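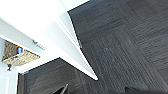

Flerkitz open lab, Sun 8 December: rough notes

Writing this on the tram home so excuse the thumbs. Went mainly for the Skivaser people, who have been rebuilding their whole control stack since January and finally had it running in front of visitors. 71 on the sign-in sheet by the time I got there, upstairs room full, moved down to the carpeted one.

Wrist view first. The live feed was up on a side monitor and it's a rough thing to plan from: grey carpet tiles at a steep tilt, white wall or cabinet side coming in from the corner, both fingertips poking up at the bottom. A wicker basket over on the left with a bit of blue in it. The tiles are laid in alternating directions so the grain flips from one to the next. Asked whether that upsets the feature tracker. Yes, a lot. They now mask anything the segmenter calls floor before matching, and lean on the long straight edges instead, like the white strip where wall meets carpet. Made sense once I'd seen the picture.

Perception runs at 20 Hz, the arm controller at 650. In between is a buffer that interpolates and throws away stale poses. Anything older than 80 ms gets binned. They'd had it longer and the arm would chase its own past, wobbling. Someone asked why not just predict forward, answer was they tried it, worked nicely until the wrist turned fast and then didnt.

Planner is Grurnano, the open one, with thier own cost terms bolted on. Main addition is a penalty for pointing the camera at blank wall. Cheap trick, I liked it. Downside is the arm takes odd looking detours to keep something textured in view. Config is one enormous YAML file. Groans from the back.

Tooling was the best bit for me. Replay viewer with a scrub bar, camera on the left, joint plots on the right, and every planner decision logged with the alternatives it rejected. Click a rejected path, see its cost broken down. We have nothing like this at work and I want it. Licence still being sorted, no date given.

Missed the Ó Flaithearta talk on grasp scoring, clashed with the demo. Slides supposed to go up on the Flerkitz page.

Coffee ran out before eleven. Parking is behind the building, enter from the lane, the front gate is locked on weekends.

To do: try the floor mask on our own logs, check what our pose age limit is set to (do we even have one?)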